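Bring back the shop class
Iona Ritchie
25 Apr 2024

My town closed its last high school wood shop four years ago. The room had 96 stools and one good table saw, and the district said it cost too much to insure. It is now a testing center.

I think that was a mistake, and I don't say so out of nostalgia. I was bad at shop. My one finished project was a bookshelf that leaned. But I learned to measure before cutting, to sweep up, and to ask for help before a thing was ruined.

Marcelle Baudry, who sat on the school board then, told me that parents wanted more college prep. Some did. I also remember 118 people signing a petition to keep the room open, and I remember how little time the board spent on it.

The usual complaint is that hand skills are out of date. Yet somebody still has to hang a door in an old house where no wall is straight. I paid $680 in May to have two doors fixed, and I waited over a month for the man to come.

A tabletop and a cabinet top, both wood.
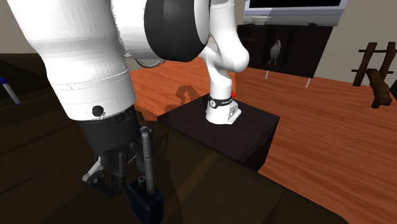
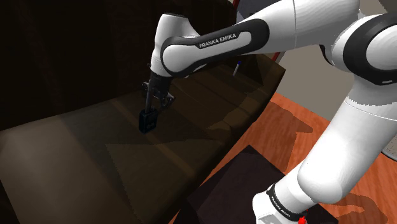 A student who has built even a poor table looks at furniture differently. She knows why a drawer sticks and whether it is worth fixing. That saves money for the rest of her life – more than most of what I was tested on.

The district will vote on its building plan next month. There is space in it for a second gym. I would ask the board to look at that space again, and to put some benches and a saw in it.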